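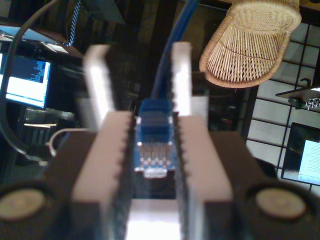 Blue patch lead in the fingers, contacts facing down.

selent_bench
Hello all. We must plan the budget for October and I would like your opinion before Thursday. The job is plugging network cables into a rack switch. My question is if we should buy 2 arms or one arm with a better gripper. The Flemau fingers with the serrated edge cost 63 a pair, and I would order 16 pairs as spares. Is it too many?

kabelmaus
16 pairs is too many. Buy four and see how fast they wear. The money is better spent on a second arm.

Rovov
I don't agree with kabelmaus. A second arm means a second controller, more table and more hours of setup. For one plug at a time, one arm is enough.

selent_bench
Thank you both. But our cables lie close together, and I think one hand must hold one cable while the other works. I add a picture with both arms.
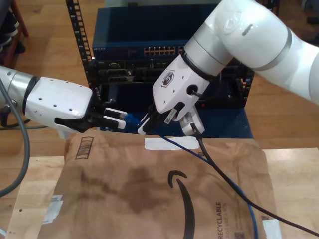

Two arms at the rack, blue plug on the left, black cable on the right.

kabelmaus
So you see how near the grippers come to each other. Please put money aside for broken fingers — and for plugs, they are cheap. I pay 70 for a big bag from Hegazy.

Rovov
OK, with two cables so close I understand it better. I would still rent the second arm for the first months and buy it later.

selent_bench
Renting I did not consider. I will ask for a price and write it here.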